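Why I write my letters by hand again

2019-08-15

Last April my aunt Yuk-lan Chien wrote me a letter. She is 81... no, I should correct myself before she reads this, she does not like when I tell her age. She wrote me a letter on thin paper, two pages, and I did not answer it for many weeks. I had sent her a message by phone the same evening to say thank you, and I believed this was an answer. Then her neighbor told my mother that she still goes down to the mailbox every morning in her slippers.

I felt ashamed, and I sat down to write. It was much harder than I expected. My first page was finished in the style of an e-mail, very short, with the news in order of importance. I threw it away. On the second try I told her about the bakery on Kuo Street that changed its owner, and about my cough, and how the man who repairs shoes in Delbridge keeps a radio that plays only one station. This was better. I understood that a letter wants the small things which are too small for a telephone call.

Since then I have written 61 letters. I know the number because I keep a list in the back of my calendar, with the name and the day of sending. Without the list I would tell the same story to the same person two times. Nathalie Timmermans, my friend from the language course, received the story of the lost suitcase twice before I began it, and she was polite enough to laugh both times.

I want to say some words about the practical side, as two readers have asked me.

Paper first. I began with expensive paper and I was afraid of it. Every mistake looked like damage. Now I buy a plain block, 106 sheets, from the stationery shop in Culholm, and I write much more freely. When I make a mistake I cross it with one line and go on. My old teacher Mr. Lill (Povilas, but I could never call him so) said that a crossed word is also a word, and the reader enjoys to look under the line. I do look under the line when I get a letter from him.
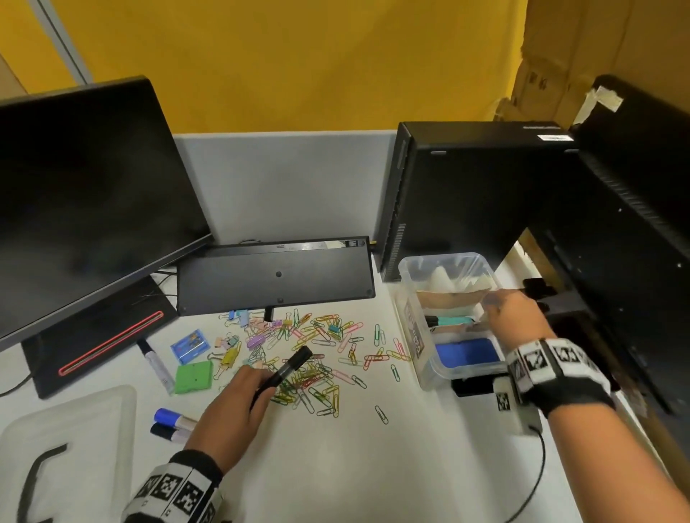

The pen is a more personal question. I used a fountain pen for the first letters and I had blue fingers for a month. A ballpoint is honest but it makes my hand tired, I press too hard. Chih-ming Yip, who answers me always on the back of old concert programs, uses whatever is lying near him. I do not recommend a black marker, like the one held over the paper clips in the photo, for the letter itself, it goes through thin paper and spoils the other side. For the address on a package it is very good, and the mail carrier has told me she is thankful for it. At home I have finally settled on a soft pencil for drafts and a fine black pen for the clean copy, and half of the time there is no clean copy and the draft goes into the envelope.

About the time. I write after supper, at the kitchen table, with the radio off. One letter takes me an hour if I know the person well and a whole evening if I do not. It surprised me which people are difficult. To my aunt I can write four pages about soup. To my brother I sit with the pen in the air, although we lived in one room for years. With him I started to ask questions instead of telling, and this works, he likes to be asked about his tomatoes.

Not everybody answers, of course. From the people I wrote to, six write back regularly. In the beginning this made me a little sad. Yao-tsung Tu, with whom I exchanged letters already as a student, wrote to me that I should not think of it like tennis. He sometimes keeps a letter of mine for half a year and then answers every point in it, including what I asked about the weather.

There is one thing I still do badly, and it is the end. In my first language we have long closing sentences, with wishes for health and for the season, and in English they sound as if I am saying goodbye to a ship. "Best" is too cold for me. "Love" I can write only to family. A colleague from my time at Grutov suggested "Yours," and I have used it some months, but when I look at it for long it becomes strange, like I am giving myself away. If you have a closing you are happy with, please write it in the comments, or better, ask me for my address.

My aunt's newest letter came this week. She complains about my handwriting and she wants to know what happened with the bakery.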